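Teaching by Hand: Two-Gripper Demos at a Bathroom Sink
Final project report, Robotics Lab Elective — 5 August 2024

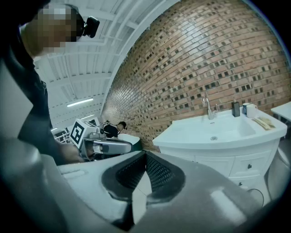
Fig. 1. Recording at the vanity station, taken from one of the hand-held grippers. The second gripper, with the marker cube on top, is at center-left.

1. What we set out to do

Get a two-arm robot to tidy a sink counter by copying people. No scripted motions. We show the task with grippers held in our own hands, and a policy is trained on what the grippers and head cameras recorded. Task list: move the mug, move the soap dispenser, fold the cloth and put it at the front corner of the counter. The original proposal also had wiping the basin. Dropped, see section 5.

Our first plan was remote control of the arms with the Clalleo leader rig. We did one week of that. Slow, and the delay made everybody overshoot when reaching for the mug handle. A cloth fold that takes a few seconds by hand took most of a minute. So we switched to hand-held grippers and kept the remote demos as a comparison set.

2. Setup

Station is in the Fraser building, the big room with the brick wall. Vanity with a real basin and faucet, drawers and doors underneath. Faucet is not plumbed in, so no water tests.

Each operator wears a head camera and holds two grippers. Each gripper has its own wide-angle camera, and a cube with printed square markers is mounted on top for tracking. Poses get computed afterward with the Skidano tracking scripts, which we did not write, only patched (see appendix on the course drive). The patch handles the case when the marker goes out of view for a few frames — the old version just threw the whole demo away.

Sync was the annoying part. Head camera and gripper cameras start at different times, so at the start of every demo the operator snaps both grippers shut twice and we line up on that. Works fine if you remember to do it. We lost a morning of data to forgetting.

3. Recording procedure

- reset objects to the taped positions (tape comes off after reset, it showed up in the training images and the policy seemed to like it too much)
- start head camera, then left gripper, then right
- double snap
- do the task at a normal speed, don't talk with your hands
- hold still for a moment at the end
- stop, write the demo number on the sheet

We had two people recording in the same room on busy days. This mostly worked, but the tracker sometimes picked up the other persons cube. Fix was to print a different marker set for each operator. Should of done it from day one.

4. Results

Collected 1,000 hand-held demos, of which 90 percent survived the filtering. The rest were missing the snap or had tracking gaps too long to patch. Remote-control set is much smaller, 40 demos, so the comparison isnt really fair and we say so.

Mug: good. Policy grabs the handle side almost every time if the mug starts upright.
Soap dispenser: ok. Sometimes grips by the pump, which tips it.
Cloth: weak. Finished the fold in 35 percent of trials. Mostly it pinches one layer and drags the whole thing toward the edge. Beige cloth on a white counter doesn't help, the gripper camera barely sees where the corner is once the finger is close.

Policy trained on remote demos only did not finish a fold. It also copied our pauses — it would reach, stop over the basin, and wait.

5. Problems

Wiping the basin. Finger gets down into the bowl and the cube tilts out of view of every camera, so there is no usable pose for the part that matters. Pollell mount (the taller one) would probably fix this but it arrived too late.

Arm fatigue. After an hour the demos get sloppy, you can see it in the gripper paths. We capped sessions after the second week.

Lighting. Fluorescent tubes flicker at the shutter speed we picked first. Changed the shutter, re-recorded.

6. Next

Taller mount, darker cloth, more cloth demos from different start positions. A bigger remote set too, so both methods can be compared properly. Station is booked for us again in November.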